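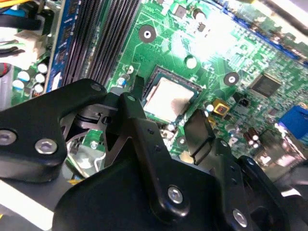
Unit 4: Processors, Paste and the Power Supply

Handout for the Thursday lab, Hanier building, bench room. Bring this sheet with you. The copy on the course site is the same one, minus the coffee.

Before you start

Read Unit 3 again if the words "socket lever" mean nothing to you. The department has paid for 12 bent sockets since the course began, and the students who bent them all felt sure they'd been gentle. Shut down, switch off at the back, pull the power cord, then hold the power button in for a few seconds. Touch bare case metal before you touch anything green.

The desktops we use came from the Plemard surplus sale and are no two alike. Your neighbor's machine will have its memory slots running a different way from yours, or a different lever, or a screw where you have a clip. Look at your own board. The diagrams in the Serken lab book are fine as diagrams but were clearly drawn by someone whose cables never got in the way.

4.1 The cooler comes off first

Loosen the cooler screws a little at a time, going corner to opposite corner. When it's free, twist it slightly before lifting. Old paste can hold on hard, and with some socket types a straight pull brings the processor up along with the cooler, lever down and all. You will hear it. Everyone in the room will hear it.

What's left on the metal lid of the processor is old thermal paste. It starts life gray or white and ends up looking like something you'd scrape off a boot. A smear on one side and hardly any on the other may mean the cooler sat crooked, or it may mean you dragged it on the way up. Write down which you think it was, and be prepared to defend yourself.

Clean with a lint-free wipe and isopropyl alcohol, working from the outer edge toward the middle so the mess stays off the board. Paper towel sheds. Your sleeve also sheds, and I have seen it tried.

4.2 Getting the processor out

Press the lever down, ease it out from its catch, and bring it all the way up. Half up is the same as down as far as the chip is concerned. Find the corner marker on the processor and the matching one at the socket, and draw both in your notebook before lifting. A phone picture is allowed as a backup to the drawing. It won't be graded.

Lift straight up, holding the chip by its edges. The underside has either pins or flat contacts, and you shouldn't touch either kind. If you have to put it down, use the plastic tray. Don't set it on the case floor, however flat it looks. 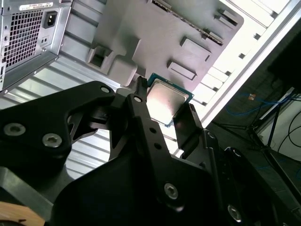
Fig. 4.2. Processor held clear of the open case, power supply behind.

To refit, line up the corner markers and let the chip drop in under its own weight. If it needs pushing, it's the wrong way around. Lower the lever, add a pea of fresh paste (the Baysal tube in the drawer, a small pea, the kind you'd leave on the plate), and refit the cooler.

4.3 Reading the power supply

We do not open the power supply. There's nothing in there for us, and the capacitors can hold a charge well after the cord is out. What we do is read the label, a form of literature with few admirers.

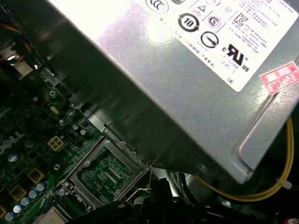 Most of it is approval marks. CCC is the mark for mainland China and KC the one for South Korea. The backward "RU" is UL's mark for a recognized component, meaning a part meant to go inside something else, and the small C and US beside it say it covers Canada and the United States. A number in a circle of arrows comes from the Chinese rules on hazardous substances and gives a period of use in years. It isn't a warranty, though three students last year tried to argue otherwise.

Somewhere among all this you'll usually find the ratings, which are what you came for. Copy out the output voltages, the maximum current for each, and the total wattage. If a line is too worn or too small to read, write "not legible." Don't guess, and don't look up a similar model and quietly borrow its figures.

To hand in

One page, both sides if you must, covering:
the drawing of your socket with the corner marker shown
your verdict on the old paste
the approval marks you found, with what each one means
the output ratings from the label

The sheet is worth 30 points, five of which are for a machine that starts up again when you're done.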